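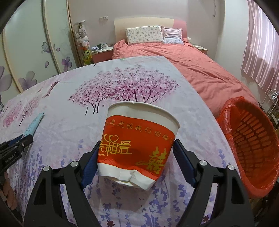
What do we do with the small things left lying on tables and beds when we tidy a room?
They come off first, before any bedding is touched, and go back to the shelf, drawer or basket they belong to, with trash going straight into the bag.

Lornitz Guest House, Nidmont
Minutes of the housekeeping meeting, 5 June 2026

Present: the house manager, the morning team, the afternoon team, the laundry lead, and the person covering the front desk, who came and went as the bell rang.

1. Welcome and last minutes
The manager thanked everyone for coming in, especially those who had already done a full shift, and there was coffee cake, which helped. The April minutes were read and accepted with one correction: the spare blankets are in the upstairs closet and have been since before the painting, so the line saying they were in the basement should be struck out.

2. The two questions at the top
The manager asked that the opening question and its answer be put at the head of these minutes and kept on the linen closet door, as newer staff have been getting different answers depending on whom they ask. The afternoon team wanted it added that "trash" means things that are plainly trash. If there is any doubt at all, set it aside and ask.
It was pointed out that there is only one question at the top. The manager agreed that the second, on where lost property goes, was never finished. It will come to the next meeting.

3. Paper cups
We had a good long talk about the wedding cups, the white ones with the red-orange band and the gold double happiness on it. They are lovely and everyone is fond of them, but we still have 133 in the pantry and they have been drifting into the bedrooms, where they get a little crumpled and then can't be offered to anyone. Agreed: clean, uncrumpled cups stay in the pantry in their sleeves. Any cup found in a bedroom counts as used and goes in the bag. One member of the morning team asked if she might take a sleeve home for her niece's craft table, and she was told warmly that she might.

4. Baskets and bags
The round orange-red basket with the slotted sides is working well in the bedroom. The red bag inside it should be pulled well over the rim so that it doesn't slide down as it fills, and the basket should stand beside the table, clear of the walking space by the bed. Please don't put towels in it. Towels go down to the laundry in the canvas sacks, same as always. The laundry lead said this twice and asked that the minutes show it.

Bags are running low. The front desk will put 57 more on the Plameo order list this week. Several people find the new list hard to use on a phone, and the front desk kindly offered to show anyone who would like a second look at it.

5. Bedding and table coverings
The order from Mitsotakis-Vlachou has come, short by 13 pillowcases. The laundry lead has written to them and has had a friendly reply but no date. In the meantime we can mix patterns on a bed, and the feeling of the meeting was that a striped case and a flowered case look cheerful side by side in any event.

The printed cloths with the pink blossoming trees were much praised. They do need to be smoothed from the middle outward, and the trees ought to stand upright as you come in at the door. Things left on top of them are harder to spot against all those flowers, so please run a hand over the cloth before lifting it.

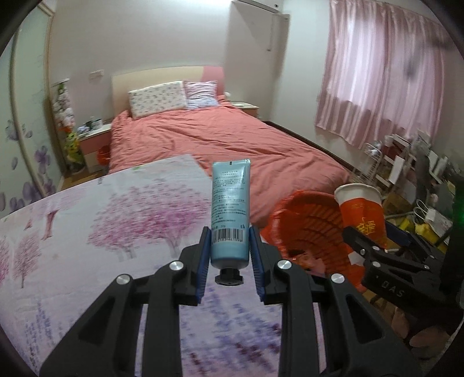
The laundry lead reminded us that creams are the worst thing for printed cotton. Hand cream, sun cream, anything in a tube: check that the cap is screwed down tight and stand it cap end down in the tray on the shelf. If cream does get on a cloth, scrape it off with a spoon, dab on a drop of dish soap, and leave a note pinned to the cloth so that it isn't washed hot with the rest. The afternoon team asked if guests' own tubes should be moved too. Agreed: leave them where the guest left them if the guest is staying on, and hold them at the front desk for a month if the guest has gone.

Duvets: on the double bed, shake it from the foot end, lay it flat, and let it hang evenly toward the floor on both sides. Pillows go against the headboard last of all.

6. Soft toys
Any stuffed toy found in a room is to be put on the pillow where its owner will see it. If the room has been vacated, telephone the family the same day. Everyone had a story about this and we ran over by a fair bit.

7. Other business
The back stairs light is out again. The 113 spare hangers have been sorted and the bent ones thrown away. The kettle in the staff room needs descaling, and the morning team will see to it.

Next meeting to be set once the summer shifts are posted. The leftover cake is in the blue tin.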